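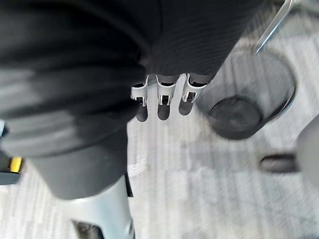
Where does the tireless winter soldier of popular fiction come from? Mostly from travelers' accounts and officers' memoirs, which novelists borrowed from freely and then from each other, until the cold-proof infantryman became a figure readers expected to meet.

Home | Papers | Issues | Contact

June
By the Asamoah Reading Group

4. The Hardy Soldier in the Tradus Collection

We came to the Tradus collection hoping for a tidy story, and I think it is only fair to tell the reader that we spent a good many happy evenings being pulled away from it. The collection holds 106 paperback war novels, and we read 80 of them from cover to cover, leaving out the ones that never get as far as a winter campaign.

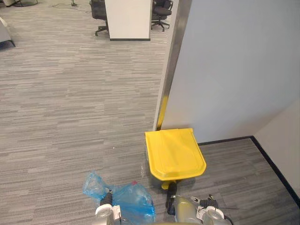 Figure 1. Yellow lid on striped carpet.

What struck us first was how little the soldiers eat. In the Brirach novels, which are set in a mountain garrison of that name and which all of us grew fond of (even the later ones, where the plots wear thin), a man will march through a whole chapter on a heel of bread and then sing. His officers complain about the snow at great length, and he doesn't mention it once. We coded this as "silent endurance," a label we argued over and never quite loved.
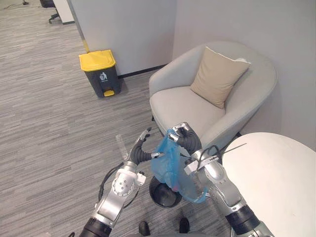 Figure 2. Blue plastic bag held between two grippers.

The Golura books are a different matter, and a welcome one. Their soldiers grumble, lose their boots, write home for socks, and now and then simply sit down in the road. Two of our readers felt these men were meant as comic relief, while the other 3 took them as a quiet answer to the Brirach type, and after rereading the siege chapters I lean toward the second view myself.

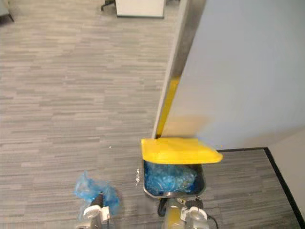

Figure 3. Striped carpet and white partition.

We should add that endurance is hardly ever praised by the men who do the enduring. The compliment nearly always comes from an enemy general or a visiting diplomat, usually over a good dinner, and we return to those dinners in Section 5.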